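Utilizamos cookies para melhorar a navegação neste site. Aceitar | Gerir preferências

Imprimir | Enviar por e-mail

Publicado em julho de 2024 – Documentação técnica Marquez

4. Preparação do carro alegórico para o desfile

Esta secção aplica-se ao chassis rebocado Piddale, com o lançador de confetes Pludinance montado na plataforma traseira. A montagem da estrutura decorativa é tratada na secção 3.

4.1 Fixação da plataforma

1. Imobilize o reboque em piso nivelado e aplique os calços nas quatro rodas.
2. Baixe os estabilizadores até as sapatas assentarem por completo.
3. Aperte os parafusos da plataforma em cruz, com chave dinamométrica, a 55 Nm.
4. Repita o aperto depois do primeiro percurso de ensaio.

CUIDADO: não circule com os estabilizadores descidos, mesmo em manobra dentro do armazém.

4.2 Guarda-corpos e figurantes

1. Encaixe os guarda-corpos nos suportes laterais e trave cada pino com a respetiva cavilha.
2. Verifique se os arneses dos figurantes do nível superior estão presos aos olhais vermelhos. Os olhais pretos servem apenas para a decoração.
3. Distribua a carga pelos dois lados do eixo. A carga máxima da plataforma superior é de 400 kg, incluindo figurantes, colares e brindes.

Nota: os carros fornecidos antes de abril trazem cavilhas do modelo Wukcombe. São compatíveis, mas exigem anilha adicional (ref. 61).

4.3 Lançador de confetes

1. Com a alimentação desligada, abra a tampa do depósito.
2. Carregue apenas confete de papel seco. Serpentinas e confete metalizado bloqueiam a turbina.
3. Feche a tampa e rode o trinco até ouvir o estalido.
4. Ligue o comando e faça um disparo de teste com a saída virada para uma zona vedada.
5. Entre disparos, aguarde 30 segundos – o indicador passa de âmbar a verde.

AVISO: nunca introduza as mãos na saída com o comando ligado. Para desobstruir, desligue no quadro e retire a ficha.

4.4 Brindes

1. Guarde os brindes em recipientes abertos, abaixo da altura do guarda-corpo.
2. Separe os artigos rígidos dos colares. Os rígidos são entregues em mão e não se lançam.
3. Mantenha livre o corredor central – a saída de emergência fica na extremidade traseira.
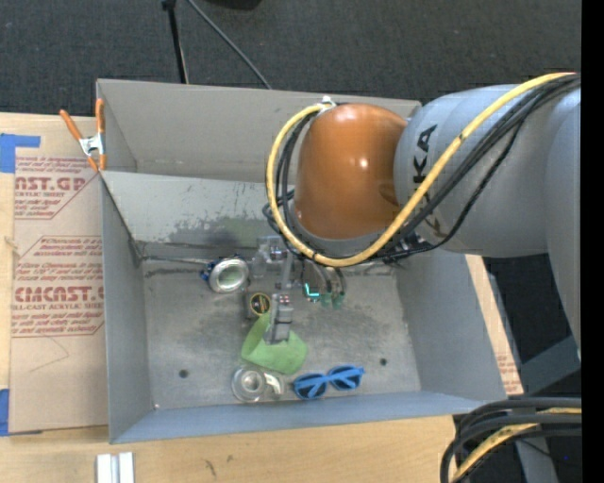 Fig. 7 – Recipiente metálico aberto, sobre mesa de madeira.

4.5 Verificação antes da partida

1. Confirme a comunicação por rádio com o condutor do trator.
2. Ensaie a paragem de emergência a partir de cada posto.
3. Retire os calços, recolha os estabilizadores e registe a hora na ficha de saída do carro.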